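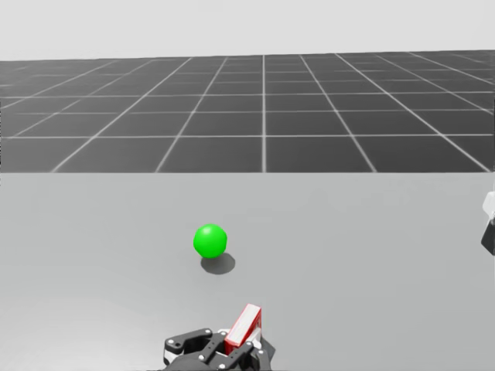
Figure 4.1 The simulated cell, with a red box held in the gripper and a green sphere on the table.

Chapter 4
Setting Up the Gripper in Simulation

Before a gripper is adjusted on the real machine, its settings are tried on a model of the cell. This chapter follows one such setup, done by Renu Joshi and Kristóf Virág at the Biltden training shop. Their cell has two arms. We deal with one gripper only.

The work starts with the linkage. Each finger has an inner and an outer link, and all the pivots must be defined before the fingers will close evenly.
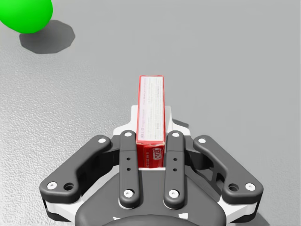

Next comes the closing width. Joshi entered 62 mm, which left the pads short of the box, and reduced it in steps of 2 mm until both sides made contact. Write down every value you try. You will need the list in Section 4.3, where the same settings are moved to the real gripper.

By the end of this chapter you should be able to define a linkage, set a closing width, and check a grip from a second viewpoint.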